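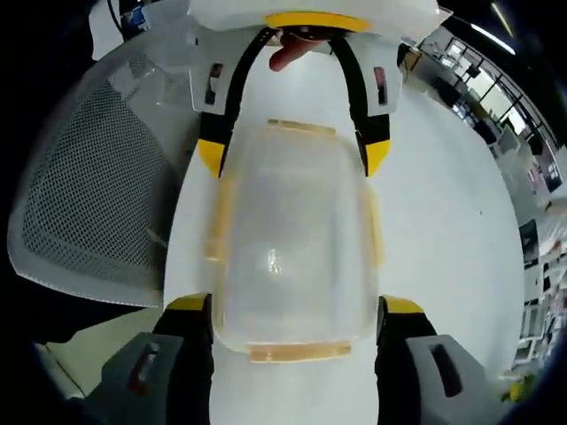 Anum Paracha wanted to know why we still pay people to pick up lunch boxes when a simulator could do it a million times before breakfast. Fair question. It goes first because it comes up most.

Frequently asked questions: the Vallis hand-held collection
Last updated May 26, 2023

Why not just simulate it?
We tried. Our simulated food containers were beautifully behaved, never flexed, and had lids that fit. The policy trained on them was very good at handling objects that don't exist. We still use simulation to check that the software runs. We don't use it to learn how hard to squeeze.

What counts as one example?
One task, start to finish, from the moment the grippers come up off the table until both are open again. If you stop to scratch your nose, that's still one example, and a bad one. Tag it and move on.

Does it need two people?
No. Plenty of tasks are done by one person with a gripper in each hand. Handovers and anything with pouring in it can be done in pairs, and pairs are slower, mainly on account of conversation.

How should I hold a box that's longer than the jaws are wide?
Lengthwise, with the fingertips low on the long sides. Close until the tips touch, then a little more. If the walls start to bow, you've gone past "a little more." When a second gripper is working the far end, let it come to you. Two people both being helpful at once is how containers end up on the floor.

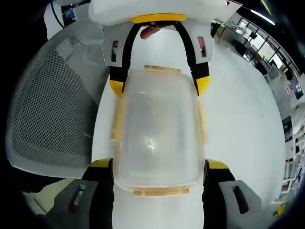

Clear container with orange-tinted ends, one gripper at each end.

Why so much see-through stuff?
Clear plastic and glass are what the model is worst at. It will find a coffee mug all day long. Give it a frosted tub on a white table and it reaches with great confidence for the reflection. Baoshan Yan asked whether we could use a darker table. We could, and then we'd have a model that needs a darker table.

How many examples do you need?
The target for each task is 1000 usable ones. The container task has 569 so far. The bowl task has 490. Across everything in the Vallis set we have 3166 recordings, and before anyone emails, yes, that includes the ones we haven't reviewed.

Do failures get thrown out?
Drops and missed grasps stay in, tagged as failures, and don't count toward the target. What we throw out is the recording where the camera on the gripper lost track of where it was, usually because somebody set it face down to answer the phone. Llinos Phillips reviews these and has asked me to mention the phone.

Should I try to do it the same way each time?
Please don't. Move the object between takes. Turn it. Come in from the other side. The first batch, back in December, was collected by one extremely tidy person, and the model learned that all containers live in the same spot and face the same way. We had to collect most of it over again.

Any advice for the bowl?
Go slowly, and keep the fingertips on the outside of the glass. Tilt it a bit at a time and give whatever is inside a moment to catch up. If you have a partner, agree beforehand who moves first, and have the other one hold still even when it's obvious that help would be welcome.

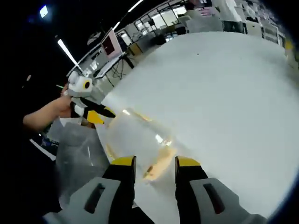 The same goes for setting it down again. People relax once the hard part is over and let go a half inch too early, and the model will copy that faithfully for the rest of its life. Lower it until it touches, wait a beat, open the fingers, back away.

How long is a session?
Ninety minutes, with a break in the middle. Your thumb will want the break before you do. Past that point the grasps get sloppy and the tags get creative.

Can I use my own objects?
Ask Carys Rosser first. She keeps the object list, and each new item has to be weighed and measured before anyone records with it. Nothing sentimental, please.

Who gets to use the recordings?
For now, the Vallis team and the people at Meredith who train the models. If that changes, we'll write to everybody who collected before anything goes out.

My question isn't on this page.
Send it to Mabli Bevan, who will either answer it or add it here, depending on how many times she's already heard it.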